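Gumton crockery wrapping set

README, last edited February

Kept by Anathi Ndlovu. The subject is bubble wrap going over crockery, 2,173 pictures of it. I doubt it shows good packing, only packing.

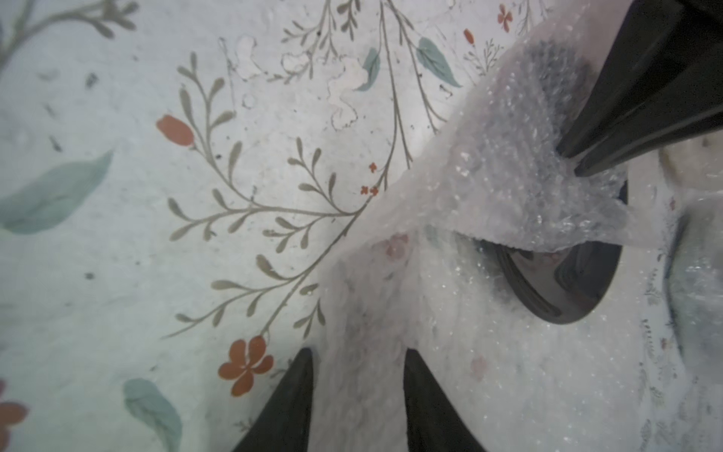 Dolores Kowalczyk reckons one layer is plenty if the box is snug. I'm not convinced — rims chip first.

Dishes with painted rims are filed under Ashby.

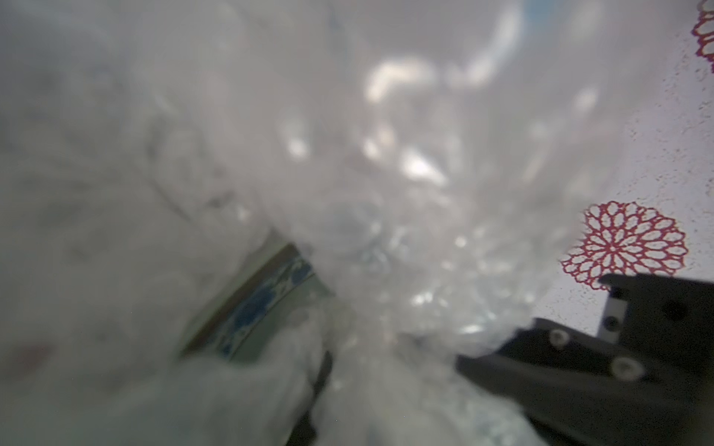

Ashby: blue-patterned rim, bubble wrap.

Soft toys turn up too. Don't trust the "padding" tag on those.

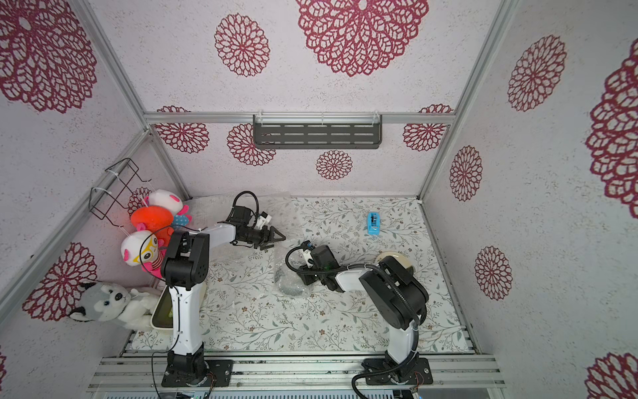 Known gaps

No breakage records. Folder 37 has no labels.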